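Clulcombe Block Sets - Questions We Get A Lot

Updated September 2, 2023

Quick answers, mostly from the August inbox. If yours isn't on here use the contact form and give us a couple days.

How many cubes in a set?
Depends. The Gilbert is 18 cubes, comes in a cotton bag. The Flalham is the classroom tub, 1,000 cubes, comes in 2 boxes. Boxes sometimes show up on different days. Please wait for the second one before writing to us!

Are they really wood?
Yes. All of them, all the way through. No plastic core, no veneer.

My cubes aren't all the same shade. Is that a defect?
No. Stain soaks in differently from piece to piece, and the end grain always drinks up more. Faces on the same cube can differ too. Not something we swap out. If you need a close match for a display, say so in the order notes and we'll pick through the bin for you.

Can I order just one color?
Gilbert, yes. Flalham, no, mixed only.

How do I clean them?
Damp cloth, drop of dish soap, wipe, dry on a towel. Don't soak. Don't put them in the dishwasher - we've seen the results, corners go fuzzy and the color bleeds into everything.

Is the stain safe if my kid chews on them?
It's water based and sealed. Still, these are small cubes and they are NOT for kids under 3. Choking hazard. Same goes for visiting cousins.

They slide around when we stack. Help?
Smooth tabletop is usually fine if it's level. Glass is the worst. A felt mat or even a placemat does the trick. Also check for crumbs under the bottom row, seriously.

Some edges feel rough.
Fine sandpaper, two or three light passes. If it's a real splinter send us a photo and we'll mail a replacment cube, no charge.

What do the pinks and naturals look like together?
Soft. The pinks run from pale salmon to more of a rose, the naturals from cream to tan. In dim rooms they get pretty close to each other, so for sorting games sit near a window.
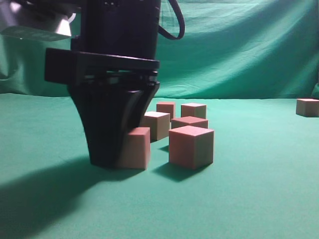 Do they work with Jolix trays?
The Gilbert cubes do. Flalham cubes are a hair bigger and will stick in the slots, dont force them.

I lost a few. Can I buy singles?
Yes, under Spare Parts. Pick the set first, then the color. We mailed out 2,821 spares last year so you're in good company.

Returns?
Unused, in the bag or box, within 30 days. You pay postage unless we goofed.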